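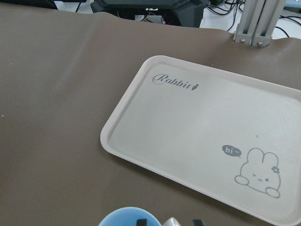 Manipulation Software Group, Koskela Laboratory, Brekidport

Turnevis is a task planning and control program for robot arms that work on a table. It was written at the Koskela Laboratory in Brekidport and is maintained there by Zyanya Palacios and her students. The name is used both for the planner and for the complete package, which also contains a perception module and a log viewer.

The program receives pictures from a camera at the wrist and from a fixed camera near the table. The wrist camera sees a small area in good detail, for example the printed word on a tray. The perception module gives every object a label, a position and a confidence value. Objects with low confidence are not removed from the list - they are kept as obstacles until a better view is available.

Racks were a difficult case for the early versions. Thin wire gives few depth points, and cups lying on their sides hide one another. Since version 2 the planner treats the rack and its cups as one group, and it separates a cup from the group only when it is chosen for a grasp.

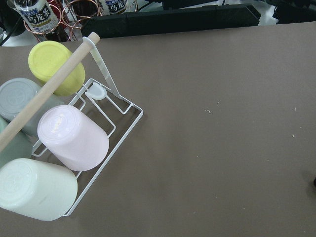
Photo: Koskela Laboratory, Manipulation Software Group

Motion planning is done by sampling. For each grasp the planner tests 400 candidate poses, and the search stops after 2,000 milliseconds if no free path was found. On a table with many kitchen objects, such as bowls, fruit and a scoop, most candidates are rejected in the collision check.

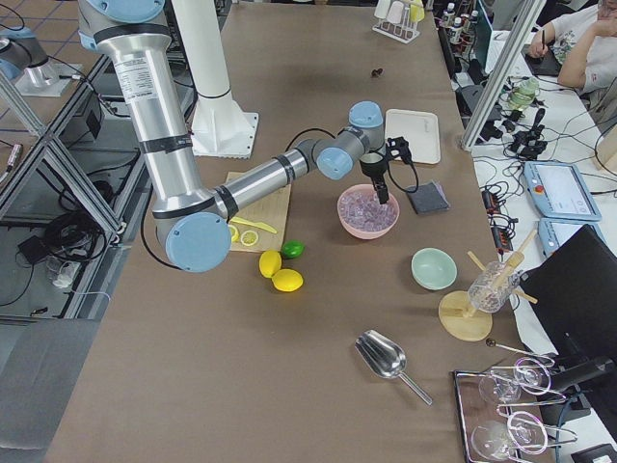 The collision check includes the links of the arm itself, and for this reason the elbow has a larger safety distance than the gripper. This value can be changed in the settings file, but a restart is needed. A port of the planner to the Demville simulator was started in February and is not yet complete.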